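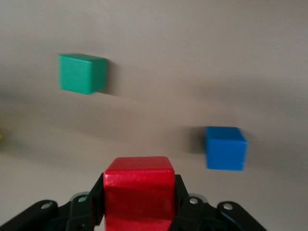
3.2 Recogida de demostraciones

Las demostraciones se tomaron por dos vías. Primera: guiado manual, el operador agarra el brazo por la muñeca y lo lleva. Segunda: teleoperación con el mando Petum, sin tocar el robot. Misma tarea en ambas, coger un cubo de color y dejarlo en el punto indicado por la consigna. Ocho operadores, 200 demostraciones por vía y operador salvo en el caso de R. Hunt (ver 3.4).

Figura 2. Vista desde la cámara de muñeca durante una demostración. Cubo rojo entre los dos dedos de la pinza; el verde y el azul, sobre la mesa. Nótese el desenfoque de los bordes.

El desenfoque importa. En guiado manual la mano del operador mete tirones pequeños y la cámara de muñeca los recoge todos. Al principio filtrábamos esos fotogramas con un umbral de nitidez; dejamos de hacerlo. La política entrenada sin ellos fallaba más en el agarre, justo en el tramo donde la pinza tapa la parte baja de la imagen y quedan pocas referencias de la mesa. Los fotogramas borrosos se conservan, pues, en todos los resultados de la sección 4.

Segmentación. Cada demostración se corta en aproximación, cierre, transporte y suelta. El corte entre cierre y transporte se hace por corriente del motor de la pinza, no por imagen: con un cubo ya sujeto, la vista de muñeca cambia muy poco de un instante al siguiente y los anotadores no se ponian de acuerdo. N. James y H. Ellis revisaron los cortes a mano. Discrepancias, casi todas en la suelta.

Sobre la teleoperación. Trayectorias más lentas, más limpias, con paradas. Las paradas son un problema: la política aprende a pararse. Se recortó todo intervalo sin movimiento mayor de 8 décimas de segundo, valor elegido con los datos piloto de Lekham y no vuelto a ajustar. Xiomara Fitzsimmons propuso ponderar en lugar de recortar; se probó, diferencia dentro del ruido (anexo B).

Color y sombra. La consigna nombra el cubo por su color, así que cualquier cambio de luz pesa. Las sombras sobre una superficie clara y mate se marcan bastante y el detector inicial las tomaba a veces por parte del cubo, sobre todo con el azul. Se corrigió aumentando los datos con variaciones de brillo, sin tocar el tono. Variar el tono confundía el verde con el azul y hubo que que descartar esa serie entera.

El entrenamiento son 2000 pasos por vía, mismos hiperparámetros. Los pesos iniciales, en cambio, no son los mismos que en el informe de noviembre, de modo que las cifras no se pueden comparar directamente con aquellas.

3.3 Mezcla de ambas vías

Pendiente de la tabla 3. Proporción fija, mitad y mitad, sorteada por demostración y no por fotograma.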